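How to work out what a long drive really costs you

Most trip calculators are made by people who want you to take the trip. They ask for distance, miles per gallon and a gas price, then hand you a cheerful number. I don't trust that number, and after doing this by hand for several years I think you shouldn't either. You need a pencil, your last few gas receipts and half an hour.

Step 1. Get your own mileage figure

Ignore the sticker and ignore the dashboard. Mine flatters the car every time. Fill the tank until the pump clicks off, write down the odometer, drive as you normally do, and fill up again at the same pump if you can. Divide the miles by the gallons. Do it over three tanks and keep the worst result. People object to that last part. They are free to keep the best one and be surprised later.

Step 2. Measure the route you will take

The map says my run to Kedport is 335 miles. My odometer has never agreed. There is the gas stop that sits well off the highway, the wrong turn, the lunch place Sunita Agarwal swears by. Add what you added last time. If you didn't write it down last time, start now.

Step 3. Put a price on wear

Here the calculators go quiet. Tires, oil and brakes get used up by miles, and you pay for them whether or not you count them. Take what you spent on those three things over the last few years and divide it by the miles you drove. Leave out insurance and registration, as you would owe those with the car parked. 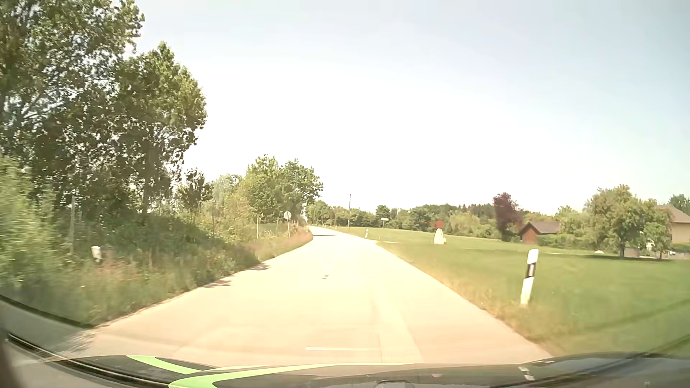

Some people say highway miles are so gentle that they hardly count. I have heard this from mechanics and from Folke Strömberg, who has never changed a tire on time in his life. Highway miles may well be easier on the brakes. The oil change still comes due by the odometer, and my tires went bald on a diet of almost nothing but open road. If you want to give yourself a discount for easy miles, make it small.

Step 4. Add the money you spend sitting down

Coffee, snacks, tolls, parking, a motel if you can't do it in a day. On my December trip this came to $91, more than the gas. Go through your card statement for the real figure. Memory will give you a nicer one.

Step 5. Compare it with something

Look up the bus or train fare for the same dates, with bags included. Then multiply by the number of people going. One person often does better on the bus. A family of four seldom does.

What I leave out

Resale value. Ruwan Marikar insists that every mile takes money off the car, and he has a spreadsheet to prove it. He may be right about a new one. Mine is old enough that a buyer will offer the same with or without another trip on it, so I put down zero.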